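Home Projects Build Guides Team Handbook Parts Contact

Setting Up the PC Teardown Task

The teardown task is the second project of the year for the Urnton robotics club. Each team drives its arm around the inside of a desktop computer and touches off at a set of named points on the motherboard without bumping anything else. This page covers the setup and the first practice runs. You should already have finished the arm calibration guide.

What you need

Your team's arm with the two-finger gripper fitted
A wrist camera and its cable
One donor PC from the Koller shelf, side panel removed
Hex keys, a Phillips screwdriver and a flat mat
The Mirnix control program on the team laptop

Prepare the PC

Make sure the power cord is out of the wall and out of the case. Hold the power button in for a few seconds. Lay the case on its side on the mat with the board facing up, and push it against the bench stop so it can't slide. If your PC came with a large cooler on the processor, take it off and clean the old paste away.

Tuck the power cables to one side. They spring back, so check them again before every run.

Check the gripper

Go over every bolt on the finger links with the hex key. They should be snug. Open and close the gripper in the air from the laptop and watch that both tips meet evenly. If they don't, go back to step 4 of the calibration guide.

Set the speed limit to 248 and leave it there for all practice. The program will accept up to 2,000, but that is for open-table work only.

First approach

Start with the arm parked high over the case. Bring it down in small steps, stopping after each one to look at the camera view. Aim for the processor socket first. It is easy to find on any board, and the memory slots nearby give you a straight line to judge your angle by.
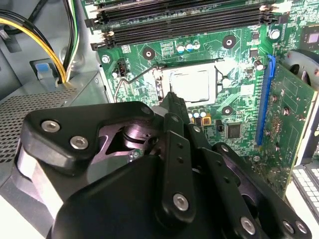 Keep the wrist tilt small as you get close. Expansion cards stand up higher than the board, and the outside of the gripper will reach them before the tips reach anything. If you have to turn the wrist, back out first, turn, then come in again.

Save the position once you are happy with it. Getsemaní Cervantes wrote the naming rules, and they are short: team name, point name, run number. Nirden team's socket point on run 2 is nirden_socket_2.

If the arm stops by itself

Error 411 means the motor load went over the limit. Do not press Resume. Release the motors while one person holds the arm, lift it clear by hand — slowly — and look for bent pins or a loose card before you start again. Write it in the log even if there is no damage.

Team logs for this task are due at the end of September.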